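What Is Wood?
Lurkum Junior Library: Materials

Look for wood in the room you are in now. You might find a door, a chair, a pencil, a ruler or a shelf. Paper comes from wood too, so every page in a paper book counts.

People have been making things from wood for longer than they have been making things from metal, glass or plastic. It is still one of the most common materials in a home.

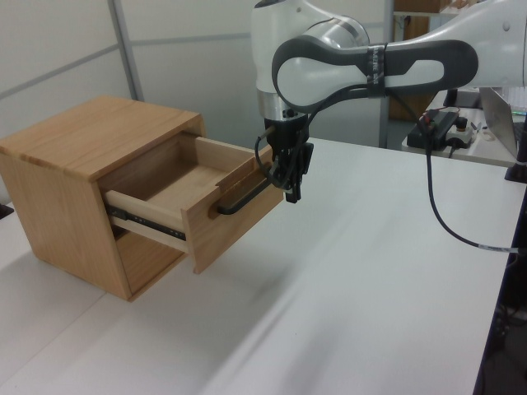
Long grain lines on the side of a wooden cabinet. 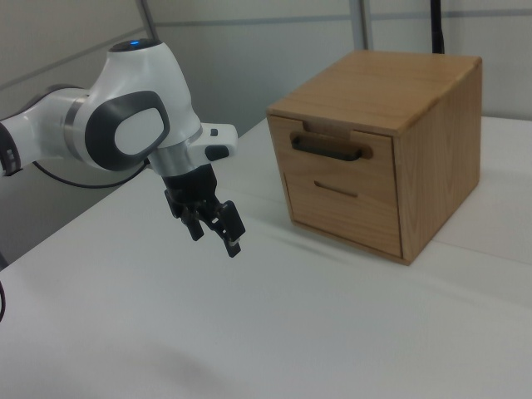

Where does the grain in wood come from?

Grain comes from the way a tree grows. The inside of a trunk is packed with tiny tubes and fibers, and most of them run up and down, from the roots toward the branches. A tree also adds a new layer of wood under its bark as it grows. When a trunk is sawed into boards, the saw cuts through these layers, and their edges show up as lines. The lines are called grain.

Inside a tree trunk

A trunk has several layers. Start on the outside and work in.

Bark is the tree's skin. The outer bark is dead and tough. It keeps out insects, helps stop the tree from drying out, and protects it from some fires. Cork is a kind of bark. It is peeled from the cork oak, and the tree grows more.

Inner bark is thin and alive. Leaves make sugar, and the inner bark carries that sugar to the rest of the tree. If someone cuts the inner bark all the way around a trunk, the roots get no food and the tree will usually die.

Cambium (say KAM-bee-um) comes next. It is a very thin layer, and it does the growing. On its inner side it makes new wood. On its outer side it makes new inner bark.

Sapwood is the younger wood. Its tubes carry water up from the roots. It is often pale.

Heartwood is the older wood in the middle. It has stopped carrying water. In many trees it is darker than the sapwood, and it lasts longer outdoors. Heartwood helps the tree stand up.

Right in the center is the pith. It is small and soft, and it is left over from when the tree was a tiny stem.

Tree rings

In places with a warm season and a cold season, trees grow quickly in spring and more slowly later in the summer. In winter they stop growing.

Spring wood is usually lighter in color. Summer wood is usually darker and harder. One light band and one dark band together make one ring, and one ring is one year. A stump with 22 rings came from a trunk that grew for 22 years at the height where it was cut.

Rings can be wide or narrow. A wide ring often means the tree had plenty of rain and sunshine that year. A narrow ring often means a dry year, or a year when insects ate the leaves. A dark scar in a ring may have been left by a fire.

Some trees have a great many rings. There are bristlecone pines in the western United States that have been alive for more than 4000 years. They were already growing when the pyramids of Egypt were still fairly new. These pines grow so slowly that their rings can be thinner than a sheet of cardboard.

In hot rain forests the weather is much the same all year. Many trees there have rings that are hard to see, or no clear rings at all.

Scientists do not need to cut down a tree to see its rings. They use a hollow drill to take out a thin stick of wood, as narrow as a drinking straw. The tree can then heal over the hole.

Hardwood and softwood

Wood is sorted into two big groups, and their names can be confusing.

Softwood comes from trees with cones. Most of them have needles and stay green all winter. Pine, spruce, fir and cedar are softwoods.

Hardwood comes from trees with broad leaves. Many of them drop their leaves in the fall. Oak, maple, cherry and walnut are hardwoods.

Most hardwoods are harder than most softwoods, but there are exceptions. Balsa is a hardwood, and you can dent it with your fingernail. It is used for model airplanes. Yew is a softwood, and it is tougher than many hardwoods. People used to make bows from it.

Softwood trees tend to grow faster, and their wood is often cheaper. A lot of it goes into the frames of houses. Hardwoods are often used for floors, tables and musical instruments.

What is a knot?

A knot is the place where a branch joined the trunk. As the trunk grew thicker, new wood grew around the bottom of the branch and closed it in. When the trunk is cut into boards, the branch shows up as a dark round or oval spot.

Grain bends around a knot the way water in a stream bends around a rock. Knots are hard to saw. If a branch was dead when the trunk grew around it, the knot may come loose and fall out, leaving a knothole.

From tree to board

First the tree is cut down. Workers call this felling. The branches are taken off and the trunk is cut into logs.

The logs go to a sawmill by truck or train. In the past many logs were floated down rivers, and people walked on top of them to keep them moving. It was very dangerous work.

At the sawmill a machine strips off the bark. Big saws then cut the logs into boards. The sawdust and the leftover chips can be used for paper, for animal bedding or as fuel.

New boards are full of water. Fresh wood can hold so much that half its weight is water. If you built something with it right away, the wood would shrink as it dried, and it might twist or crack. So the boards are dried first. Some are stacked outdoors with thin sticks between them to let the air through. An old rule says to wait one year for each inch of thickness. Others are dried in a kiln, which is a large heated room, and that takes days or weeks.

Even dry wood keeps changing a little. It swells when the air is damp and shrinks when the air is dry. You may know a door or a drawer that sticks in July and slides easily in winter.

Why is wood strong?

Wood is made mostly of two things. One is cellulose, which forms long, thin fibers. The other is lignin, which holds the fibers together like glue. A giant sequoia can weigh 1000 tons, and its wood has to hold all of that up.

Wood is strongest along the grain. You can test this with a craft stick. Try to break it across the middle, and you will have to push quite hard. Now look at what happens when someone chops firewood. The ax comes down on the end of the log, in the same direction as the grain, and the log splits apart.

Makers think about grain when they plan things. In a chair leg the grain runs up and down. In a shelf it runs from one end to the other. If a shelf had its grain running from front to back, it could snap under a pile of books.

Plywood solves this problem in a different way. It is made of thin sheets of wood glued in a stack. The grain in each sheet runs crosswise to the grain in the sheet below, so plywood is strong in both directions.

Try it: make a grain rubbing

You will need a sheet of thin paper, a crayon with the wrapper off, and a piece of rough wood with no paint on it. An old fence board or a picnic table works well. Ask before you use someone's furniture.

Put the paper on the wood and hold it still. Lay the crayon on its side and rub it gently over the paper, always in the same direction. Lines will start to appear.

Make rubbings from different pieces of wood and write on each one where you found it. Compare them. Are the lines close together or far apart? Do they run straight? Can you find a knot?

Very smooth wood does not work as well, and wood with a thick coat of varnish may show nothing.

Try it: does wood float?

Fill a bowl with water. Collect some small wooden things, such as a craft stick, a clothespin without its spring, and a twig. Guess which ones will float, then put them in. Leave them there for 20 minutes and look again. Are they floating higher, lower or the same?

Most wood floats because it has air in its tiny tubes. When water soaks in and takes the place of the air, the wood gets heavier. A few kinds, such as ebony, are so dense that they sink even when they are dry.

Can we run out of wood?

Trees can be planted again, so wood is called a renewable material. A pencil takes a few seconds to cut out, though, and the tree it came from may have taken many years to grow. Wood stays renewable only if new trees grow as fast as old ones are cut.

In some parts of the world, forests are being cut faster than they grow back. Animals lose their homes, and rain can wash away the bare soil. Other forests are looked after carefully. Foresters choose which trees to cut, leave some of the old ones standing, and plant seedlings in the gaps.

Wood can also be used more than once. Old beams from barns become tables. Broken pallets are ground into chips for garden paths. Used paper is mixed with water, mashed into pulp and made into new paper.

Words to know

Bark: the outer covering of a tree
Cambium: the thin layer where new wood is made
Cellulose: the long fibers in wood
Grain: the lines and direction of the fibers in a piece of wood
Kiln: a heated room for drying boards
Lignin: the natural glue between wood fibers
Sapwood: young wood that carries water
Seedling: a very young tree

Next in Materials: What Is Glass?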